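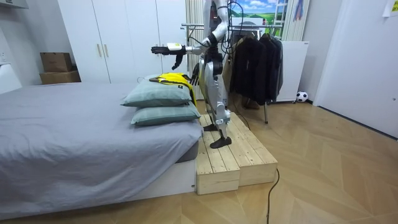 Midell Home Start
Progress report to the Zudetti Fund
Furnished bedrooms for households leaving temporary housing in Jornham
9th April

Where the work stands

The grant pays for beds, bedding and basic bedroom furniture for people who are moving out of shelters and short-stay motels into rented homes in Jornham. Work began in November. All 20 bedrooms in the first phase have been furnished and the tenants have moved in. We are now taking referrals for the second phase.

The first phase finished later than planned. The reasons are set out under Deliveries. None of the delay has added to the cost of the grant.

Referrals

Most referrals came from the county housing office, as we expected. The rest came from the family shelter on the north side of town and from two of the school districts, which had not been in our original plan. The school referrals were for families who had already signed a lease and had been sleeping on floors or couches since they moved. We agreed to take them on the same terms as the others.

The referral form has been cut to a single page. The old one asked for proof of income that the housing office had already checked, and tenants were being asked for the same papers twice. The new form asks for the move-in date, who will sleep in each room, whether there are stairs, and whether anyone in the home needs a bed of a certain height. The last question was added after we delivered a low frame to a tenant who could not get up from it without help. That frame was swapped for a higher one and went to another home.

We have had a few referrals for homes outside Jornham. We passed these on and did not spend grant money on them. We would like to talk to the Fund about this, as the nearest service that covers the outlying towns has a long waiting list and does not supply mattresses at all.

What each room gets

The standard set is a bed frame, a new mattress, a waterproof mattress cover, sheets, a blanket or comforter, pillows, a chest of drawers and a lamp. Curtains are supplied where the landlord has not put up blinds. Children's rooms get the same items in smaller sizes, and bunk beds where the room calls for them and the ceiling is high enough.

Mattresses are always new. Frames and drawers may be used, and most of them have been. Used furniture is cleaned, tightened and checked for bed bugs before it goes to the storage unit, and it is checked again on the way out.

Tenants choose their own bedding colors from what we have in stock. This takes a little longer at the storage unit and we plan to keep doing it. Several tenants said in their follow-up calls that it was the part they remembered. Plain dark colors run out first, and we have changed the standing order to match.

Deliveries

Mattresses are bought from Ljungberg Bedding, which gave us the best price for a small repeat order. The first two loads came on time. The third was held at the warehouse over a billing error, and a group of tenants moved in before their mattresses arrived. We rented folding beds for those homes and Ljungberg refunded the rental cost in full. Orders are now placed a month ahead and we keep a small reserve in the storage unit.

The van was off the road for a week in the winter with a failed alternator. Deliveries were moved back and one was done with a borrowed truck.

Stairs have been a bigger problem than we allowed for. Many of the rentals in the older part of town are on upper floors with a tight turn on the landing, and a full-size box spring will not go around it. We have switched to split box springs for any home above the ground floor. They cost more per unit, and the difference is covered by the savings on used frames.

Assembly is done by our own crew at the time of delivery. In the first weeks we left flat-pack drawers for tenants to build themselves, and some were still in their boxes at the follow-up call. We no longer do this. The visit is longer, so the crew does fewer homes in a day.

Follow-up

We call each household after it has settled in and offer a visit. Most took the call and fewer wanted the visit, which is fine with us. The call covers whether anything is broken or missing, whether people are sleeping in the rooms they were meant to sleep in, and whether the home is warm enough at night.

The heating question was added partway through and the answers were not good. Several tenants told us they had moved the children into one room to save on heat. We do not have money for heating under this grant. We gave out the number for the county energy program and bought heavier comforters for the rest of the winter.

Repairs have been minor. One bunk ladder came loose and was refitted the next day. A drawer unit was replaced because the runners had worn through. Two lamps had faulty switches, and the remaining lamps of that model were taken out of stock.

Every household we have reached is still in the home we furnished. There are a few we have not been able to reach, mainly because of changed phone numbers, and we are asking the housing office for help with those.

Money

Spending is within budget. Mattresses came in slightly over and furniture came in under. Fuel is on target. Storage went up at the start of the year when the landlord raised rents across the site, and we have moved to a smaller unit on the same lot to bring the cost back down.

There is $800 left in the first-phase bedding line. We ask the Fund's permission to carry it into the second phase and spend it on winter bedding, bought over the summer when prices are lower. A full statement of accounts is attached to this report, with receipts for any single purchase over the limit in the grant letter.

Plans for the next period

We will start second-phase deliveries once the new lease list comes through from the housing office. The mattress order has been placed. We are looking for a second source of used chests of drawers, as the hotel that gave us most of ours has finished its refit.

We also want to write down the bed bug check properly. At present it depends on the crew knowing what to look for, and a new crew member is joining before the summer. The written version will be kept in the van and at the storage unit.

Decisions we need from the Fund

Permission to carry over the unspent bedding money, as above.

A view on whether homes in the outlying towns could be included in the second phase, and on what terms.

Agreement to move the next report back by a month, so that it can include follow-up calls from the first group of second-phase homes.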